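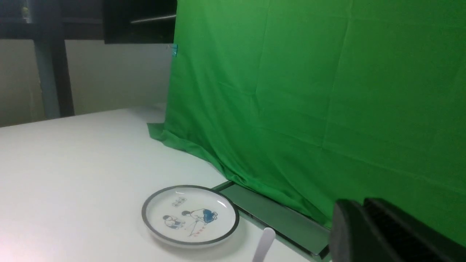
Dirnau green backdrop over a white tabletop, with a dark-rimmed picture plate.

Dirnau Tabletop Backdrop, Green
Sold by Ķēniņš Studio Supply
Width 148 cm, length 185 cm, shipping weight 1,069 g
Item status: in stock

We've carried the Dirnau for a while now and it's still the cloth we reach for first when something small needs its picture taken. It hangs behind the table, comes down to the tabletop and has enough length left to spill forward under whatever you're shooting. Plates, cups, toys, candlesticks, a pair of shoes — if it fits on a kitchen table, it will probably fit in front of this.

The color is the strong, flat green you need for chroma key work. Most editing programs have a key tool set up for just this kind of green, and with decent light you can pick the background once and drop it out. We love how little there is to learn. If you've only ever cut out product shots by hand, going around the edge of a plate with the mouse, you're going to have a very good afternoon!

Who it's for

People who sell dishes and housewares online, mainly. That's who buys it from us, along with a few stop-motion fans and a good number of teachers. It's a tabletop cloth, so it won't do for a standing portrait or anything where you need to see a person's feet. For those jobs look at the wide rolls on our studio page.

Plates are a great match for it. White china on a white sheet tends to lose its edge, and you end up drawing it back in afterward. Against the green a pale plate stands right out, and a dark rim gives you an even cleaner line to cut along. Printed plates do well too, like ours with the little cartoon figures in blue, black and red. Blue and red sit far enough from the key color that the printing stays put when the background goes.

The one thing to watch is green in the item itself. Leaf patterns, green glass, a mint-colored handle: the key will eat right through them. Shoot those on something else.

Hanging it

There's no pole pocket and there are no grommets. The top edge is a plain hem, and you can clip it or tape it to anything that will hold still, such as a shelf, a curtain rod or a light stand with a crossbar. Clips aren't in the package. We like the spring kind with soft tips, and the Esow clips in our small parts section are cheap and grip well. Painter's tape will do for a quick shoot, though the cloth has some weight to it and tape gets tired by the end of the day.

Set the top edge high enough that your camera can't see over it when you tip it up. Let the cloth fall to the back of the table and pull the rest toward you. You then have a choice. You can put the item right on the green and cut out the whole thing, or you can stop the cloth short and leave the bare tabletop in front. We do a lot of the second kind. A plate on a white table keeps its own real shadow and looks like it's sitting somewhere, and the green only has to cover what's behind it.

If you do stand things on the cloth, smooth it first with the flat of your hand from the middle outward. Soft folds at the bottom are fine when they're well away from the item. Right under the rim of a plate they make a jagged little shadow that takes ages to clean up.

Creases

It ships folded, so it arrives creased. Expect a long line down the middle and some fainter ones going across. Hang it overnight and the light ones will ease. For the rest, use a steamer, or iron it on low through a dish towel. We'll be straight with you: the middle crease is stubborn, and we have cloths here where you can still find it. For keying it rarely matters as long as the light is even, because the crease only shows up as a slightly different shade. If you want to keep the green in the finished picture as a colored background, put in the time and steam it properly.

After that, roll it. An empty gift wrap tube is perfect.

Lighting

More light on the cloth, and softer light, is the whole trick. With one lamp off to the side you'll get a pale, nearly minty patch at one edge and a deep, dark green at the other, and your key tool will have to stretch to cover both. It can usually be done, but you'll get better edges from two lamps, one on each side, pointed at the cloth and kept off the plate.

Glossy glaze picks up a highlight from almost anything, so move the lamp a little and look again before you shoot. Glaze will also pick up green from the cloth if the plate sits too close to it. Give it as much room as your table allows. A window works nicely in the morning with a thin white curtain over it, and it costs nothing.

Care

Machine wash cold with like colors (there aren't many!). No bleach and no softener. Tumble on low for 20 minutes, then hang it while it's still a touch damp, and you may get out of ironing altogether. Crumbs and lint show up more than you'd think on a bright green, so keep a lint roller with it.

What's in the package

One Dirnau backdrop, folded
One care card

Clips, stands and lamps are sold separately. The plate is not included.

Goes well with

Bimby turntable, small. A plain white disk you turn by hand, handy for getting the same cup from every side.
Esow spring clips, soft tip.
Bimby table stand with crossbar. It clamps to the back of a table and holds the Dirnau at full width.

Questions we get

Is the back the same green?
Yes, both sides are the same, so turn it around if you spill coffee on the front.

Can I cut it?
Sure. Use sharp scissors and run a hem along the new edge, or it will fray in the wash.

Will it cover a folding table?
Check the measurements first. It's 148 cm across, and many folding tables are longer than that. Turned sideways you get 185 cm, but then there's less to hang behind.

Does it come in blue?
Not at the moment. We've asked Dirnau and would love to stock one for all that green glass.

Orders placed by noon go out the same day, Saturday included. Unwashed cloths can come back to us for a refund or an exchange.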